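Dec 30, 2019

Edport bench, back room. Cold. Heating on the timer and the timer thinks it's a holiday, so coat on till lunch.

Job today: finish the tumbler trials for Plernel before everyone is back. They want to know if the tapered one can go out as the standard canteen cup or if we stay with the straight sided beaker. Tall cup, narrow foot, full of water, people with elbows. You can guess where I started from on this.

Left over from June: the tilt figures, which I don't trust. Whoever did them (me) wrote the angles down without saying if the cup was full or empty. Starting again.

Set up
Tilt board on the long table, hinge end to the window. Rubber strip along the low side so they tip instead of slide. Jug, kitchen scales, two tea towels. Protractor is the big school one, the clear one has gone missing again, if it's in your drawer please put it back. Filled by weight, 200 g water each time, tared with the cup on.

Tilt, tapered cup
Empty: went over later than I thought it would. Fine.
Full: noticeably sooner, and it goes all at once. No wobble first, no warning. Soaked my left sleeve on the second go.
Half full: in between but nearer to full than to empty. Did it again to be sure, same.
15 degrees it held every time, full or not. That's the Plernel pass mark, so on paper it passes. 30 it never held with water in, didn't expect it to.

Straight beaker for comparison: holds on longer full, and rocks a bit before it goes so you'd have time to grab it. Uglier to drink from though. Lip is too thick and it dribbles down the chin, Krishnamoorthy says this is me and not the beaker.

Stacking
Tapered ones nest nicely, of course they do. But they stick. Left a stack overnight with the insides still damp and this morning had to twist the bottom ones apart, one came away with a pop and went accross the floor. No crack. Dry ones come apart with no bother. So either the washers-up dry them properly (they won't) or we ask Rodrigues for the little ribs inside that he drew and I said we didn't need. Eating my words there. Drawing is in the plan chest, second drawer, under the lids stuff.

Straight beakers don't nest at all so no sticking, but the cupboard fills up in no time. That was the whole complaint in the first place.

Grip
Wet hands, washing up liquid, pick it up and set it down. Matte finish is good, better than the shiny one Fakonberg sent. Shiny one slipped twice. Rolled edge at the top helps as well, it stops your fingers sliding off if you lift from the rim, which everybody does when clearing tables, don't pretend otherwise.

Marks
Tea left to stand while I had lunch. Came off with a sponge. Beetroot juice left a faint ring, needed a scrub with bicarb. Blackcurrant to do, forgot to buy any.

Colour
Sticking with the blue-grey. On the pale table it shows up well enough from across the room and doesn't look like a nursery. The wider rim makes it look less steady than it is, I think, you look at it and your hand goes out to save it.
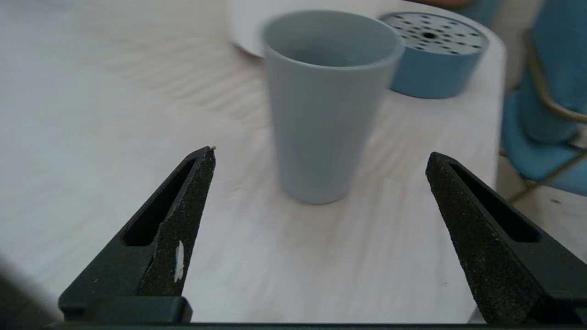

Ilango Bhat: wouldn't go by the tilt board only, cups in a canteen get knocked near the top by a sleeve or a tray, they don't get tilted. Try a sideways push at the rim. And I'd take the ribs whatever happens, the sticking will annoy people a lot more than the odd spill.

Fair. Rigged up a push test with the luggage scale and a loop of string round the rim. Clumsy, string rides up. Taped it. First few pulls all over the place becuase I was yanking, slower is better. Full cup takes a firmer pull than the empty one, as you'd hope, so the water is doing some good down there. Haven't got numbers I'd show anyone yet.

Also tried it on a tray — worse, much worse, the tray surface is slick and the foot just skates. Need to note which tray. It was the brown one with the chipped corner.

Still to do
Push test again with a proper hook
Blackcurrant
Tray with and without the mat
Ring Rodrigues re ribs, ask what it does to the price
Wider foot? A few mm might do it, but then does it still nest. Ask him the same time.

Table wiped, board leaning behind the door, towels on the radiator for when the radiator comes on.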